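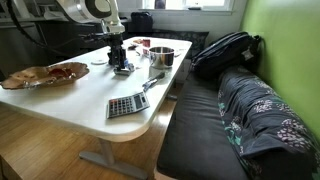
What Happens to Bread When You Leave It Alone
A project report on sourdough, salt and waiting
Submitted 31/05/2021

Why we chose bread

Our group had to pick a topic where something changes slowly and can be measured with ordinary kitchen things. We nearly went for rust. Then one of us brought in a slice of a loaf from the Merrick bakery in Kernotville, and that settled it! It was sour and chewy and had holes in it you could put a thumb through, and none of us could work out how flour and water had managed that without any yeast from a packet.

So our question became: how much does the salt in a sourdough change the way it rises? We had read that salt slows the dough down, but the books disagreed about how much it matters at home, and we wanted to see it for ourselves.

A bit of background

Flour carries wild yeasts and bacteria with it. If you mix flour with water and keep feeding it, these build up into what bakers call a starter. The yeasts eat sugars and give off carbon dioxide, which blows up the dough. The bacteria make acids, and the acids give the sour taste.

Salt does several jobs at once. It draws water towards itself, which makes life harder for the yeast. It also tightens the gluten, the stretchy protein network that holds the gas in. A dough with no salt rises fast but can be slack and sticky, and a dough with too much hardly rises at all. Most recipes sit at 2 per cent of the flour weight, and we used that as our normal dough.

Our starter

We began the starter in January, much earlier than we needed to, and we are very glad we did. The first one smelled of old socks and then went pink along the top, so it had to go in the bin. (Pink or orange streaks mean throw it out, jar and all if you can't scald it.) The second was made with wholemeal rye and took off beautifully — by the end of its second week it was climbing up the jar after every feed and smelled like yoghurt and apples.

We fed it equal weights of flour and water and kept it on a shelf away from the radiator. When it wasn't needed it lived in the fridge and got one feed a week. Before each test we took it out and fed it twice, so that it was lively.

Method

We used strong white flour from the same sack for every dough, a brand called Wurus, which was what the local shop had in big bags. Water came from the tap and was left to stand overnight so it would be at room temperature. We weighed everything on a Teltex kitchen scale that reads to the nearest gram.

For each baking day we made one large base dough with 700 grams of flour, water and starter but no salt. We let it rest for an hour, split it into equal pieces, and only then kneaded the salt in. One piece had none, one had half the normal amount, one had the normal amount and one had double. Doing it this way meant that the flour, the water and the starter were the same in every piece and only the salt was different.

Each piece went into a straight-sided glass jar, pressed down flat, with a rubber band round the outside at the starting level. All the jars stood in a cool oven with only the light on, which kept them warm and out of draughts. We measured the height of the dough with a ruler every 90 minutes until the fastest one began to sink back.

Afterwards we shaped the pieces, let them rise again in small tins and baked them all together.

What we found

The dough without salt was off like a rocket. It had passed its rubber band by the first reading, when the others had barely stirred, and it was always the first to collapse. When we tipped it out it was so sticky that a good part of it stayed on our hands.

The half-salt dough was close behind. The normal dough was slower but kept going, and in the end it stood as high as the no-salt dough had at its best. We hadn't expected that at all. The slower dough seemed to hold on to its gas much better, and it stayed domed for a long while after the no-salt one had gone flat and wrinkly.

The double-salt dough was a sulker. On the first baking day we thought we had forgotten the starter. It did rise, very slowly, but it had not doubled by the time we had to stop measuring. We would love to know what it would have done overnight.

After baking, the differences were just as clear. The no-salt loaf was pale and had a coarse, crumbly inside. The normal loaf had the brownest crust. We think this is because the yeast had left more sugar behind in the dough, and sugar helps a crust to colour, though we had no way of testing for it. The double-salt loaf was small and heavy, with a tight crumb like a crumpet that had been sat on.

The heaviest of the normal loaves weighed 604 grams when it came out. That was from an extra baking day when we made one big loaf from a larger piece of dough, just for eating, so it isn't part of the comparison.

Taste test

We asked people in our year to try a cube of each bread without telling them which was which. The no-salt bread was described as "cardboard", "wallpaper" and, kindly, "plain". Almost everybody picked the normal loaf as their favourite. A few liked the half-salt one just as much, especially with butter on it, and that was interesting to us as a way of eating a little less salt. The double-salt bread got eaten too, mostly by people who then went looking for a drink.

Problems

Measuring a domed surface with a ruler is harder than it sounds. We tried the middle of the dome first, then changed to the level at the glass, so the first day's readings can't be compared with the later ones and we left them out.

The oven light also made one side of the oven warmer. We noticed this when two jars of the same dough rose differently, and from then on we swapped the jars round after every reading.

Our salt was fairly coarse, and it may not all have dissolved at the same speed. Next time we would dissolve it in a spoonful of water held back from the dough.

What we would try next

The thing we most want to do is repeat the whole test in the fridge. Lots of bakers leave their dough in the cold overnight for flavour, and we would like to see whether salt matters more or less when everything is already going slowly. We would also like to try rye flour, which has weaker gluten, to find out if the tightening effect still shows up.

The starter is still going strong, by the way. It has been split into jars and gone home with each of us, and anyone in the class who would like some can bring a clean jar with a lid.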